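3.2 Glare and reading speed on pale work surfaces

Most of the older work on desk glare used dark wood or green felt, and the lamp was always overhead. Neither is what people sit at now. We looked at white and near-white tops only, 4 of them, each tested under a ceiling panel and again under a side lamp. Readers got the same printed sheet, matte paper, 11-point type. Sessions at the Altier site ran in September; the Huneo site came later and used a newer lamp, see Section 3.4.

Short version of the result: paper on a pale top reads slower when the top is brighter than the paper. Size of the drop depends on the lamp more than the top. Soft shadow across the surface did not hurt, and in the side lamp condition it seemed to help a little. Shadow edges are another matter – a hard edge crossing the line of text cost time in every group. Figure 3 gives a pale top with a pale backdrop, soft shading on the surface.
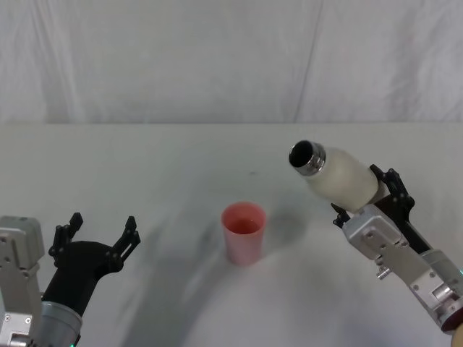 Villaseñor objected at the review stage that soft shadow and lower overall light are the same thing under another name, and that we should have dimmed the ceiling panel to match before claiming anything for shadow. Fair point. We did dim it for the second round, though only at the Altier site. The gap got smaller and did not close. Whether it would close with more readers we can't say from these numbers.

Lamp color was held at 4,000 K throughout. Warmer lamps make white tops look cream and readers say they like that, but liking and speed came apart in the pilot so we dropped the question. Wall color was not controlled at Huneo. It should have been.

Two readers were left out of the side lamp runs, both for missed pages. Putting them back in doesn't change the order of the conditions, only the spread. Seat height was set by the reader and then left alone, which means eye-to-page distance varied more than we wanted. Wosard ran into the same problem and corrected for it after the fact; we did not, the correction needs a head position log and we didnt keep one.
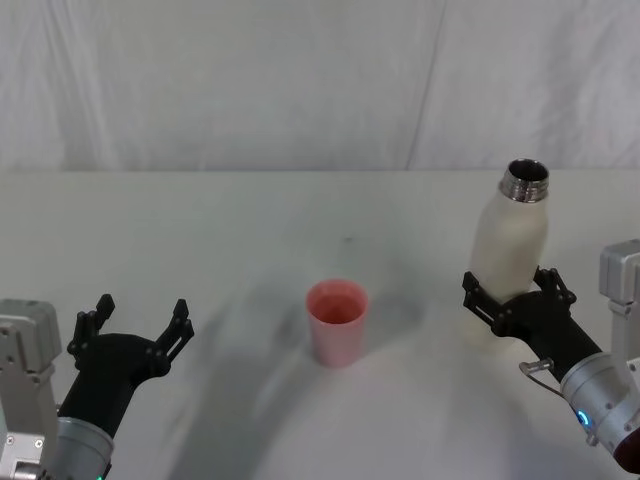 Error counts followed speed, mostly. Skipped lines went up under the hard shadow edge, misread words did not. Re-reading was common in teh last block for all conditions, probably plain tiredness. Block order was shuffled so this should wash out, but the per-block table is in the appendix for anyone who wants to check.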